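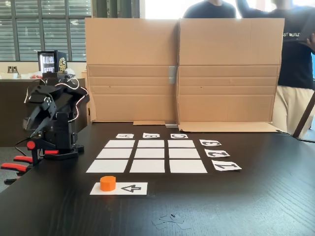

Reviews / Games / PC

Lenden Review

Developer: Finura
Played on: PC
Time played: 20 hours
Posted Monday, April 20, 2026

The store page for Lenden promises 168 islands, and I'll save you the trip: you will like maybe a dozen of them. The rest are rocks with a chest on them. Finura has made a trading game with a very large map and not a lot to do between the ports, and I've spent most of the past week trying to work out why so many people in the forums are calling it a masterpiece.

You start with a leaky boat, a small loan and a hold full of salt. Buy cheap, sail somewhere, sell for more. Prices move depending on what other captains are hauling, or so the tutorial says. I tested this. I ran lamp oil between the same two harbors for an entire evening, which should have flooded the market, and the price at the far end barely moved. After that I had trouble taking the economy seriously, and the economy is most of the game.

Sailing is better. The wind has some bite to it and the bigger ships really do handle like barges, so upgrading isn't automatic. I kept my second boat far longer than the game wanted me to. Storms are the high point. Losing half a cargo of glass in one was the only time Lenden got me to sit up straight, and I wish there had been more of that and less of the fetch quests for the lighthouse guild, who want rope. They always want rope.

Combat exists. You line up, you wait for a bar to fill, you press the button. Enemy captains turn toward you and then forget what they were doing. I won every fight after the first two, and I am not good at this sort of thing.

The crew system was the big talking point in the February demo, and it's thinner than it looked there. Each sailor has a trait and a grudge. The traits matter a little. The grudges mostly produce the same four lines of dialogue, and one of mine complained about the cook for several hours after I'd put the cook ashore.

On the technical side, it ran fine for me at high settings apart from a stutter when entering large ports. I had two crashes, both while opening the ledger. Autosave is generous, so I lost nearly 20 minutes in total. The text is small and there's no option to make it bigger, something I'd expect any menu-heavy game to have by now. Controller support works, though dragging goods around the hold with a stick is miserable.

Then there's the "566 trade goods" on the feature list. I'm sure that's the right number if you count red cloth, blue cloth and green cloth separately. They all sell to the same people.

If you want this kind of thing done properly, Brernex is older and uglier, and its prices respond when you lean on them. It also gets to the point a lot faster. Lenden is prettier, and the music is lovely, and I can see somebody with a podcast on and nowhere to be getting plenty out of it. The roadmap talks about a market overhaul. I'd wait and see whether that happens before paying full price.

Good: storms, ship handling, the soundtrack
Bad: flat economy, tiny text, combat, rope
Verdict: Wait for a sale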